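Beschaffung Greiftechnik, Beitrag 1 von 10
Die Jultwood Gemeinschaftsverpflegung plant für das kommende Haushaltsjahr die Anschaffung eines Roboterarms mit Greifer für die Dessert- und Getränkeausgabe. In diesem Thread informieren wir über Bedarf, Kostenrahmen und Zeitplan. Die fachliche Leitung liegt bei Kerstin Strobel, Abteilung Betriebstechnik.

2/10
Ausgangslage: An der Ausgabe am Standort Poduval werden in der Mittagszeit bis zu 500 Becher gereicht. Die Besetzung dieser Station ist seit Januar nur noch mit Überstunden möglich. Eine Teilautomatisierung soll die Beschäftigten entlasten. Ein Stellenabbau ist mit dem Vorhaben nicht verbunden, dies ist mit dem Betriebsrat schriftlich vereinbart.

3/10
Gegenstand der Beschaffung sind der Arm, ein Greifer mit Wechselfingern, eine Kamera am Handgelenk, die Steuerung sowie Schulung und Wartung für die ersten beiden Betriebsjahre. Der Umbau der Theke wird getrennt ausgeschrieben und aus dem Bauunterhalt finanziert.

4/10
Zum Greifer: Maßgeblich für die Auswahl ist die Handhabung dünnwandiger Kunststoffbecher. Der Becher verjüngt sich nach unten, die Wand ist gerippt und gibt unter Druck nach. Gefordert wird ein Griff am schmalen unteren Teil, der Rand bleibt frei. Nele Gerlach hat hierzu das Lastenheft überarbeitet.

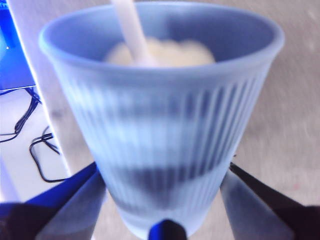
5/10
Kostenrahmen
Für Ersatzfinger und Verschleißteile sind 1.000 Euro je Betriebsjahr angesetzt. Dieser Posten fehlte im ersten Entwurf und wurde auf Hinweis von Bernd Kleinschmidt (Controlling) ergänzt. Die Investitionssumme für Arm und Steuerung veröffentlichen wir während des laufenden Verfahrens nicht.

6/10
Kauf oder Miete
Geprüft wurden beide Varianten. Die Miete bindet im ersten Jahr weniger Mittel, schließt aber Änderungen am Greifer durch eigenes Personal aus. Da die Becherformen an unseren Standorten voneinander abweichen, empfiehlt die Betriebstechnik den Kauf. Über die Empfehlung entscheidet die Geschäftsführung.

7/10
Angebote
Zur Abgabe aufgefordert wurden unter anderem Rekard und Drollavix. Alle Bieter erhalten dieselben Musterbecher und dieselben Füllungen, darunter eine aufgeschlagene Creme. Bewertet werden Griffsicherheit, Reinigungsaufwand, Reaktionszeit des Kundendienstes und Gesamtkosten. Der Preis geht nicht mit mehr als der Hälfte der Punkte ein.

8/10
Hygiene und Arbeitssicherheit
Alle Flächen mit möglichem Lebensmittelkontakt müssen für diesen Einsatz geeignet und ohne Spezialwerkzeug zu reinigen sein. Leitungen sind im Ausgabebereich geschlossen zu führen. Die Gefährdungsbeurteilung erstellt Custódio Quintela gemeinsam mit dem gewählten Lieferanten. Vor ihrer Freigabe findet kein Betrieb mit Gästen statt.

9/10
Zeitplan
Nach Zuschlag gilt eine Lieferfrist von 90 Tagen. Es folgen Aufstellung, Abnahme und ein Probebetrieb an einer einzelnen Ausgabelinie. Die Schlussrate wird erst nach bestandener Abnahme fällig. Weitere Standorte sind im Haushaltsplan bislang nicht berücksichtigt.

10/10
Fachliche Rückfragen von Bietern nimmt ausschließlich Danang Raju in der Vergabestelle entgegen. Wir bitten um Verständnis, dass Fragen zum Verfahren nicht in den Kommentaren beantwortet werden. Antworten von allgemeinem Interesse gehen allen Bietern gleichlautend zu.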